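Up at a quarter to six again, which seems to be the hour my body has picked for March whether I like it or not. The upstairs radiator was knocking. I lay there and listened to it for a while and then gave up and went down to feed the starter, which had climbed right out of its jar overnight and glued itself to the shelf. So it's alive! After two weeks of flat gray paste I was ready to throw the thing out.

I baked with it this morning, the Lelunier loaf (the one with the rye and the caraway), and I think I finally have the water right. The recipe wants 600 grams and I've been following it like a good girl and getting soup. Today I stopped at 575 and the dough held its shape on the board for once. I wrote that on the card in pen, so there's no going back. The crust got a little dark on one side because our oven leans hot toward the back, and I forgot to turn it while I was on the phone with Mom. She wanted to talk about the curtains. We talked about the curtains.

Borislav Begović came by before lunch to return the big enamel pot, and he stayed for three slices with butter and told me the whole saga of his brother-in-law's boat. I can't write it all down, it would take the rest of the notebook, but the short version is that the boat is in Holtow, the trailer is not in Holtow, and they aren't speaking. He says the caraway is too much. I say he had three slices. He also brought me a bag of walnuts from his aunt, still in the shell, and I have no idea where our nutcracker went. I used the hammer on the back step and got walnut in my hair.

Afternoon was supposed to be for the closet and I did maybe half of it. I found the box from the Ciobanu Street apartment, the one I taped shut when we moved and never opened, and of course that was the end of the closet. Ticket stubs, the awful green scarf, a pile of letters from when Dana was in school, and my diary from 2000, which I sat on the floor and read until my foot went to sleep. I was so sure of everything that year! I had a list of cities. I had opinions about margarine. There's an entire page on a haircut, with a drawing, and I'd love to tell her that the bangs will grow out and that she should go to the dentist.

What got me was how much she wrote about food. I always tell people I only started cooking after the kids, and there I am at twenty-three, copying out a dumpling recipe from a neighbor and complaining that the dough was too wet.

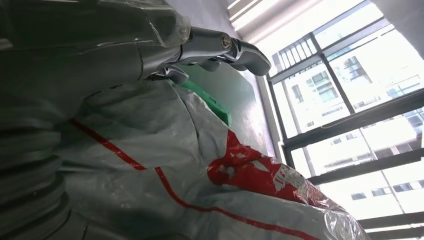 So I guess I've been having the same fight with flour for half my life. I copied the dumpling recipe onto a fresh card and I want to try it this weekend, if I can find decent farmer's cheese. The Heseder market used to carry it but the last two times I went they only had the kind in tubs, and it's too salty.

Supper was soup from the freezer and more bread. Paul ate the dark end and said it was the best part, bless him. It's raining now and the closet is still all over the hallway floor, so we both have to step over the scarf to get to bed. Must call Mom back about the curtain rods before she orders the brass ones.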